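Kitchen clear-out: what goes in which bin
5 Jul 2023

The new collection rules for Prakley and Urholm started this week, and the office has been getting the same few calls about kitchen rubbish. Most of them are about packaging, so this item sticks to that. Glass and garden waste will be covered in the next issue.

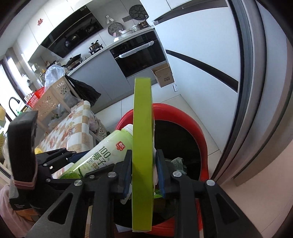
Recycling is now picked up every second week, on the same run as before. The lid has to close flat or the crew will leave the bin where it is. Bottles are the main thing filling kitchen bins that could be going elsewhere. A plastic drink bottle like the coconut one lying across the red bin belongs in the recycling, emptied and with the cap screwed back on. Labels can stay on. Cardboard boxes should be flattened and kept out of the rain, and anything longer than the bin can be tied and left beside it.

Soft plastics are not part of the kerbside pickup. That covers shopping bags, bread bags, chip packets and the crinkly metallic kind of bag. Clean ones can be dropped at the Darkeck depot, which is open until 2 pm on collection days. Please don't bag up your recycling in plastic before it goes in the bin. The sorting line at Thambiah can't open bags and the lot gets sent to landfill. 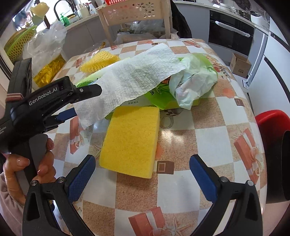

Foam is still landfill, and that includes the mesh sleeves that come around fruit. Used paper towel can go in the green organics bin if it has only had food or water on it. If it has had oven cleaner or bleach on it, put it in the rubbish. Old kitchen sponges go in the rubbish as well, apart from the ones marked as compostable.

Kitchen caddies for organics are free and come with a roll of 100 liners. We have had 11 handed back by people who didn't want them, so there are a few spare at the front counter for anyone who missed out in March. One per household, please. Replacement liners are $12 a box.

Questions about missed pickups should go to Jaxon Sawatzky at the depot. Have your street address ready when you call.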